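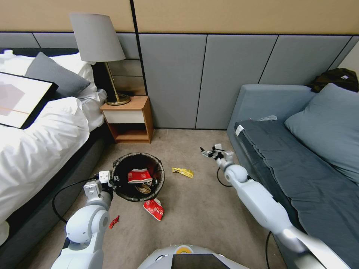
Clerkden was surveyed as a river port and never quite became one. The wharf was finished, the customs shed was roofed, and then the railway took the wool trade to the coast. Visitors who come today for a night on the way north tend to see the main street, the bakery and the weir. Elvira Giraldo, visitor services coordinator for the district, would like them to remain a second night.

Ms Giraldo spoke with this publication at the information centre on Hirko Street, which reopened in August following repairs to the roof. She has held her position for six years and previously worked in regional transport planning.

"The town has a modest number of sites, and they are close together," she said. "A person in reasonable health can walk from the wharf to the old signal house in an afternoon. What has been missing is a route with proper signs, and a reason to stop along it."

The district's response is the Oketitz Walk, a marked trail of 6 km beginning at the customs shed and ending at the Taipe lookout. It is divided into three sections, two of which are suitable for prams and wheelchairs. The final section climbs by steps cut into the sandstone and is closed during high wind. 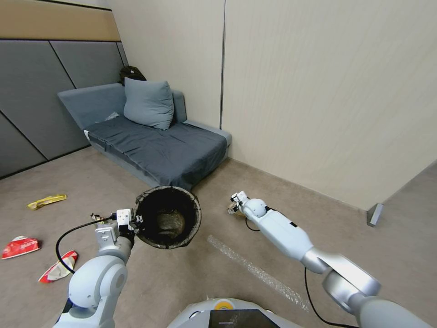

Accommodation remains the principal constraint. Clerkden has two motels and a small number of rooms above the Hirko Hotel, and all are generally full during the school holidays. Ms Giraldo said the district encouraged travellers to book ahead and, where possible, to arrive outside the peak weeks.

"Autumn is the better season in any case," she said. "The river is lower, the light on the escarpment is very good in the late afternoon, and the bakery does not run out of bread."

Asked whether the trail had neglected the eastern side of the river, she acknowledged that it had. The footbridge at Taipe carries a load restriction, and the district has not yet received the engineering advice it requires. A second loop taking in the former tannery and the Chinese market gardens has been drawn up in draft form, with interpretive panels to be written in consultation with descendants of the families who worked there.

Not all residents have been satisfied with that timetable. 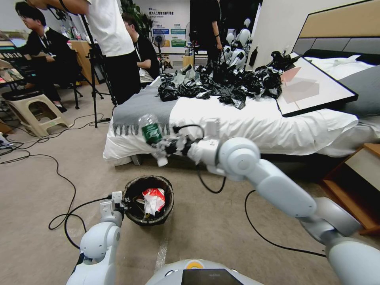 Margaret, writing to the district during the consultation period, argued that the market gardens were older than anything on the western bank and ought to have come first, and that visitors were being given "half a town". Ms Giraldo said she did not dispute the point about age.

"The submission was a fair one and it has been placed before the council," she said. "We opened the section that was safe to open. The gardens deserve to be done properly, and I would expect the draft to be on public display at the centre before the end of the financial year."

Trail maps are available without charge from the information centre and from the front desk of the Hirko Hotel. Guided walks depart from the customs shed at 3 pm during school holidays. Dogs are permitted on a lead as far as the signal house.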